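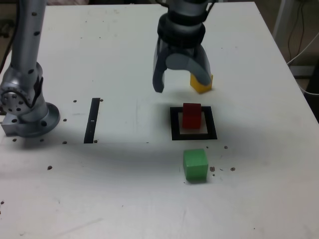 Bekdale, 06/10/2023

Gripper loses its zero after a protective stop, anyone else?

Posted by Parvathi Bangera

Hi all, first post so be gentle! We've got two arms bolted to one white table and I look after the right-hand one, which does the block stacking. Red cube goes in the black square, then yellow, then green, over and over. It's a dull little job but it's what we use to test everything before it goes near proper parts.

My trouble started after we moved to the new Kurup controller. If the arm trips a protective stop while the fingers are part-way closed, it comes back up thinking they're fully open. It then goes down for the next cube and lands one finger on top of it instead of going either side. Last week it pushed hard enough to trip again, so I got a second stop on top of the first and the fingers were out by even more. I've had it 6 times in a run of 100 picks, which is far too many for me to leave it on its own.

The other arm never does it, same software, same table. I've swapped the gripper cable and re-taught the pick heights. Re-homing by hand sorts it until the next stop. What am I missing?

Posted by Rok Stojanovska

Sounds like calibration. Do the calibration again and it should be fine. Ours was the same.

Posted by Kipchumba Lema

I don't think it's calibration, Parvathi, or it would be wrong from the first pick of the day. I had nearly the same thing at Traltia and it cost me most of a November. Have a look in the log for code 624 just after the restart. On ours that meant the gripper had lost power during the stop and the controller had simply filled in its default opening when it came back. Your other arm might have its gripper on a supply that stays up, so check how the two are wired before you touch any settings.
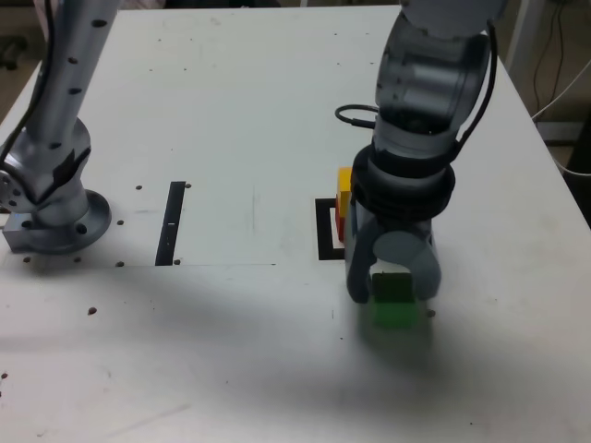
Then there's the restart itself, and I'd be fussier about this bit than you sound. Don't let it carry on from where it stopped. Make it go straight up, open fully, home the fingers and only then look for the next block. I'd drop the closing force and the downward speed as well while you're hunting for this, so a bad landing is a tap and not a shove. And please don't reach in to free a block by hand with the arm still enabled (I did, once, and got a very sore thumb and a long talk from Ravindran Palaniappan about lockout). Stop both arms, too, if they can reach each other's side.

Posted by Parvathi Bangera

Kipchumba, 624 is there every single time! I'd been scrolling past it thinking it was a network grumble. The 2 grippers are wired differently as well, mine comes off the switched side. I'm changing the restart today and I'll ask our electrician about the supply. Sorry about your thumb.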